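Home | Kits | Inspections | Loans | Contact

Ekico hand-held gripper kit: pre-use safety checklist, with comments
Tuesday, July 16, 2019
By Miroslava Maksymiv

Kit on trial from Deltovell, Cheetham building, main hall. Checked with Bradley Bickerstaff, who wore the harness for most of the morning. Marks are OK, FIX (sort it out before the next session) or WATCH.

1. Gripper, mechanical

1.1 Fingers seated and pinned. OK
Both click home with a sound you can hear across the bench. Lovely bit of design, and a big step up from the January kit, where you had to guess.

1.2 Finger surfaces free of cuts and grit. OK
Wipe with a damp cloth only. The leaflet says no solvent.

1.3 Trigger returns fully when released. OK
We did 500 squeezes between the two of us and it never stuck. My hand gave up well before the spring did!

1.4 Pinch point behind the fingers. WATCH
You can get a fingertip in there if you pick it up by the wrong end. Bradley managed it on his second try (no harm done). Could Deltovell put a strip of yellow tape on it?

1.5 Housing screws tight. FIX
One on the underside was a quarter turn loose. Tightened, but I'd like thread lock on it.

2. Marker cube

2.1 Cube firm on its mount, no wobble. OK

2.2 Printed faces clean and flat, corners not lifting. OK
Keep thumbs off them. Greasy prints show up under the hall lights, and then tracking gets jumpy.

2.3 Spare faces in the case. FIX
Packing list says 2 sets, we found one. Anselmo Ñahui has written to ask.

3. Cap and head camera

3.1 Camera bracket tight on the cap. OK

3.2 Cap stays put when the wearer leans forward and looks down. OK
So much better than the headband version. Bradley forgot he had it on and went to lunch in it.

3.3 Wearer can see their own feet. WATCH
They can, but only if they stop and look. No stairs or ladders with the kit on, please.

4. Harness and pouch

4.1 Buckles close and release with one hand. OK

4.2 Webbing not frayed or twisted. OK

4.3 Pouch stays cool. OK
Checked every 20 minutes through the morning. Slightly warm at the end, nothing to worry about.

4.4 Fits smaller wearers. WATCH
Junhao Qian had the straps pulled in as far as they go and still had slack at the shoulder. A shorter strap would sort it.

5. Cable

5.1 Plug latched at the gripper end. OK

5.2 No nicks along the length. OK

5.3 Enough slack for a full reach, with no loop low enough to catch a foot. WATCH
This is the one I'd spend time on.
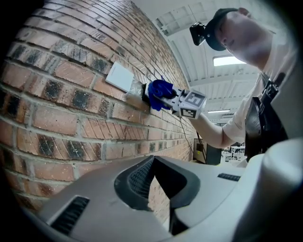

Wall work is where the cable matters most, as the arm is out at full stretch and the wearer is looking at the fingers and nothing else. I'd add a clip at the elbow. Lionel Mapplebeck has some soft ones left over from the Triltunstead job that might do for now.

5.4 Walkway clear on the cable side before starting. OK
Walk the route first without the kit on.

6. Work at the brick wall

6.1 Card and plastic handled with the fingers only, free hand kept away. OK
Thin, flat things against rough brick are a hard test for any gripper, and I'm really pleased we put this in the trial.

6.2 Eye protection if the brick is shedding. WATCH
Make it a standing rule for wall tasks. Glasses fit fine under the cap.

6.3 Fingers inspected after each wall task. FIX
It isn't on Deltovell's own sheet and it should be. Brick is hard on soft surfaces.

7. Paperwork

7.1 Serial number matches the case label. OK
Ends in 526 on both.

7.2 Quick-start card in the case. OK
One side of plain English with big type. More of this!

Result: fine to use for floor and table tasks from today. Wall tasks once 1.5, 2.3 and 6.3 are closed. I'd happily have this kit for the long loan, and Bradley has already asked which days he can book it. Send strap measurements to Anselmo and he'll pass them on with the cable note.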